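Home Products Workshop Spares Trade accounts Contact

Filed under: Benches and worktops / Solid tops / Height-adjustable

Fankhauser 700 bench, fixed and adjustable frames

The Fankhauser 700 is a single-person workbench for assembly, inspection and light repair. It takes its name from the depth of the top, 700 mm front to back, which is the reach most seated users can work across without leaning. It is sold as a frame and top together, or as a frame only for customers who already have a top in stock. The frame is the same welded steel unit used since the first batch. The top was revised in January and now carries part number 2077.

Top

The 2077 top is a solid mineral-filled sheet bonded to a stiff core. The surface is matt white and has the same colour through the full thickness of the sheet, so shallow scratches can be rubbed out with a fine abrasive pad and water. Work in straight strokes along the length of the top. Circular strokes leave a mark that shows under low side light.

The front edge has a small radius. The rear edge is square and is drilled for the upstand, the cable tray or both. Holes which are not used should be closed with the plugs in the fixings bag. The underside is sealed at the factory and must be resealed if it is cut or drilled on site. Use the two-part sealer listed under Spares; wood varnish does not bond to the core and lifts within weeks.

The surface resists oils, flux residue, weak acids and most workshop cleaners. It does not resist acetone left standing, paint stripper, or a soldering iron laid down on it. A hot iron will leave a brown mark that goes too deep to rub out. Fit the heat mat if soldering is done at the bench. 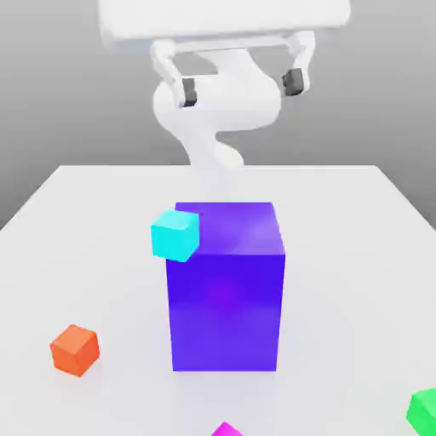 Cyrill Frei: We have had six of these in the Atport stores since the old tops were still being supplied, and the new surface is easier to keep clean. My one complaint is the frame feet. On our floor the thread locks up if you don't grease it before the first adjustment, and the leaflet leaves that until the last page.

The point about the feet has been passed to the leaflet editor. Grease is supplied in a sachet taped inside the left leg. Apply it before the bench is stood upright.

Frame

Two frames are offered. The fixed frame is set at the time of assembly by moving a bolt in each leg. The adjustable frame has a hand crank at the right-hand side and can be changed under load. Travel on the adjustable frame is 300 mm from lowest to highest position. On frames fitted with the lower stop bracket, travel is reduced to 298 mm. The bracket is needed only where drawers are hung below the top, and should be left off otherwise.

The crank can be moved to the left. This takes a hex key and a second person to hold the cross shaft. Do not let the shaft drop, as the gear at each end will lose its setting and the top will no longer sit level.

Levelling

Level the bench in its final position with the top fitted and nothing on it. Start with the rear feet. Place a spirit level across the width, then front to back, and repeat until both readings hold. Tighten the lock nuts with the frame weight on them. Check again after a week of use, particularly on resin floors.

Accessories

Upstand, rear, matches top
Cable tray, steel, fixes to rear edge
Heat mat, grey, loose laid
Drawer unit, single, needs lower stop bracket
Jenik lamp rail, clamps to upstand
Foot grease, pack of ten sachets

The Jenik lamp rail fits the current upstand only. Owners of the earlier upstand need the adaptor plate, which is ordered separately and comes with longer screws. The original screws are too short to pass through the plate and should be discarded.

Care

Wipe down with a damp cloth and a mild detergent. Rinse and dry. Adhesive tape can be used on the surface, though cloth tape left for long periods leaves residue that needs white spirit to remove. Do not use wax or polish. Both leave a film that makes small parts slide.

Delivery and returns

Tops are sent flat on a pallet from Floststead and must be carried on edge once unpacked. Frames travel separately in one carton. Examine the corners of the top before signing, and note any damage on the driver's sheet. Cut or drilled tops cannot be returned. Frame-only orders are returnable if the carton has not been opened.

Page revised June 27, 2025. Part numbers on earlier printed lists are no longer valid for tops.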